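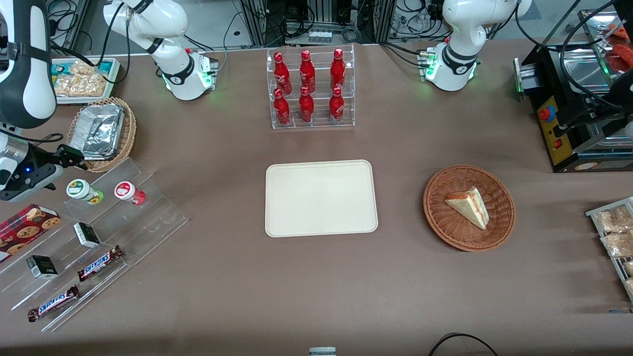
Companies should tell their customers about an outage while it is happening, on a page that does not depend on the thing that broke. Most of them still don't, and I think it has gone on long enough that it should be written into contracts.

The hosting firm I use for work is called Revum. One Thursday in August its login page stopped loading at 9:40 in the morning. The status page, which lives at the same company on what I assume are the same servers, showed a row of green check marks until it went down too. The first email arrived at 2:15 in the afternoon. It said that "a subset of users may be experiencing degraded performance." My site had been unreachable for more than four hours by then.

I don't blame Revum for the failure itself. Machines fail, certificates expire, and someone pushes a bad routing change before their coffee. I have done that last one myself. What I blame them for is the silence, because silence costs the customer more than the fault does. I spent that morning restarting my own equipment, checking my own settings and calling my internet provider, who made me restart it all again. If I had known at 9:45 that the problem was on their side, I would have put up a notice for my readers and gone on with other work.

The usual defense is that engineers are busy fixing the problem and shouldn't be writing updates. That is an argument for having a second person on duty. It doesn't take an engineer to write "Logins are failing, we know, next update in 30 minutes." Another defense is that early statements can turn out wrong. They can, and customers will forgive a correction. I have never canceled a service over one.

There is also a money reason, and companies are less open about it. Many service agreements count downtime from the moment the provider acknowledges it. The longer the page stays green, the smaller the credit. My credit for that day covered 42 minutes. My own monitoring, a cheap script that checks the site once a minute, had logged 386.

It can be done better. Temcombe, a small email host I moved to two years ago, keeps its status page with a different company in a different country. When its mail queue jammed last winter, there was a notice up in 12 minutes, and it said plainly which accounts were affected and that no mail had been lost. The follow-up report came the next week. It admitted that an alarm had been switched off during maintenance and never switched back on. I thought more of them after reading it.

Larger customers can push for this. When a contract comes up for renewal, ask for a separately hosted status page, a fixed time limit for the first notice, and downtime counted from the first failed check. The last one will get the most resistance – sales people tend to go quiet when it comes up – and it is the one to hold out for.

The rest of us have less weight. We can run our own checks, keep the logs, and send them in with every credit claim. I sent mine to Revum in September and am still waiting to hear back.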